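Glass, plastic bags and the student challenge
2024-02-15
Filed under: robotics club

I said in January that I would write up how our entry for the Arnico student challenge was going, and then didn't. The first data deadline has now passed, so I'm doing it in one go.

For anyone new, I'm in my second year at Dendton and I joined the robotics club mostly because a friend from my course had stopped going and I took over their bench key. The club enters one competition a year. This year it is household tasks, and each team hands in a set of recorded demonstrations plus a trained policy. The organisers run the policy on their own arms, so we never get to tune it on the machine that counts.

We split the work in two. One group does table tasks, meaning anything you would do standing at a kitchen worktop. The other does bags and fabric. I'm on table tasks and help with the other when they are short of hands.

Our total at the deadline was 663 accepted demonstrations. The rules say a demonstration is accepted if it has a clear start, a clear end and no gap in the tracking. The last one is what costs us. If your wrist turns too far while you are working, the tracking drops and the whole take has to go. You learn to keep your elbows out and turn the object more than you turn your hand. After an hour it gets into your shoulders.

Jars were my idea, and I have had some complaints about it. Clear glass is hard for depth sensing and the reflections change whenever someone moves past the table. I thought that was a good reason to include it, as the challenge notes list glassware as a scoring category and most teams will probably stick to mugs.

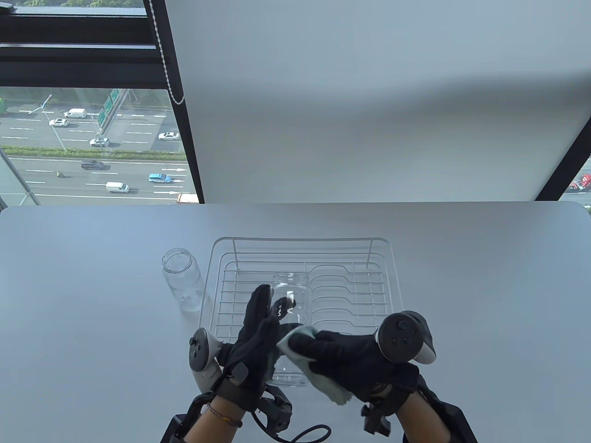 We settled on a fixed order for wiping. Left hand holds, right hand wipes, jar stays upright. In the first batch everybody did it their own way and the policy we trained on it, which we called Tran for reasons too dull to go into, mostly hovered. It would reach for the glass, stop short and wait. Once we wrote the order down and threw out the takes that didn't follow it, Tran got as far as touching the jar and dragging the cloth over it. It still doesn't press hard enough to clean anything. I don't count that as a failure yet, but the judges might.

The other thing we changed was the pace. When you know a take is being recorded you either rush or go very slowly, and both are bad for training. We now do two practice runs before each recorded one. It uses up time but we reject far fewer.

The lab is booked under the Woltach scheme, which gives student groups the room when the department doesn't want it. Evenings are no good for us as the light in our recordings then doesn't match the daytime ones, so we have been squeezing sessions in between lectures. In the worst week I did three and missed a tutorial, which I would not recommend.

Bags are going less well. The fabric side of the task is fine by itself. Folding a piece of cloth or laying it flat gives clean takes and people get the hang of it in a few minutes. Put plastic film into the same task and it falls apart. The film bunches up, sticks to itself and hides whatever you are trying to get hold of, and from close up there is very little for the policy to go on. 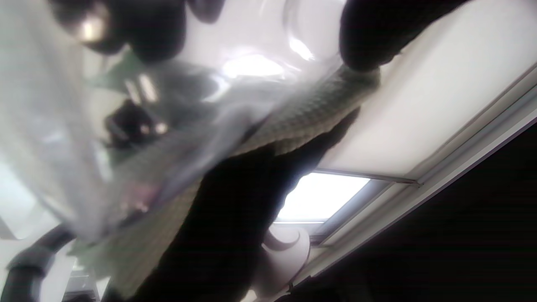

Of the 46 bag takes from the last long session, 41 were accepted, so the recording side has improved. The trained result hasn't. It closes on the film when it should close on the fabric. One suggestion is to leave the bags out altogether and put everything into table tasks. Another is to split the task into opening the bag and taking the cloth out, and train them separately. I prefer the second, but it means relabelling everything we have, and I know who would end up doing the relabelling.

Next jobs, in no special order: relabel the January takes, order more cloths, sort out the shared drive, which is nearly full, and write the two-page method summary. If you are at Dendton and have a free afternoon, we could use more people on recording. You don't need to know any programming. Leave a comment or come to the lab and ask.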